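Kullitz Wall Panels: Section 4, Cleaning and Care
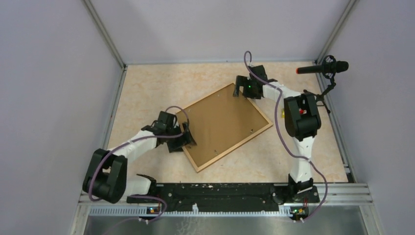
Fig. 4. Light-colored panels on three sides, with metal corner edges.

1. Dust the panels with a dry cloth, top to bottom.
2. Mix 20 ml of mild dish soap into 1 liter of water.
3. Wipe one panel at a time. Rinse with clean water and dry.
4. Check the corner edges each October. Tighten any loose screws by hand.

Note: Let new panels stand for 28 days before the first wet cleaning.

CAUTION: Do not use bleach, scouring pads or steam. Keep heaters at least 90 cm from the panels.

Spare corner edges are sold by Paketti in packs of 100.

Revised March 22, 2024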